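Lellik Publishes Good Practice Guide for Testing Household Robot Grippers in Simulation

CLUTSTEAD, July - Lellik, the testing office for service robots in Clutstead, today published the Lobo Guide, a set of good practice rules for companies which test robot grippers in simulated kitchens before they go to a real home.

The guide has 40 rules in 11 chapters. It was prepared during the winter with developers and safety engineers from the Clondirville technology park, and it was open for public comments until spring. Lellik received 134 comments and answered all of them in writing.

Many companies now report a success rate from simulation only, but they do not always explain how the test was made. Under the Lobo Guide, a report must say which objects were used, where they were placed at the start, and what counts as a finished grasp. Each task must be repeated at least 70 times with changed starting positions. Failed attempts must stay in the report, also when the reason is a fault of the simulation software.

One chapter is for work at sinks and basins. The rim limits how the gripper can approach, and simplified shapes in the model can give contact forces that are different from real ones. Testers are asked to record every contact between gripper and basin, and to keep the camera view from the gripper together with the force data.

The guide is voluntary and does not replace the safety law. Companies may declare that they follow it after an independent check of one complete test report. The first checks will start in Clutstead after the summer, and applications can be sent to the Lellik office on any working day.

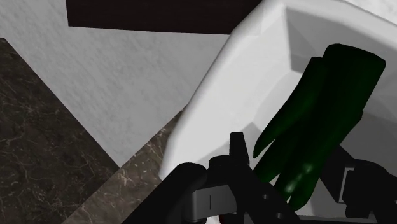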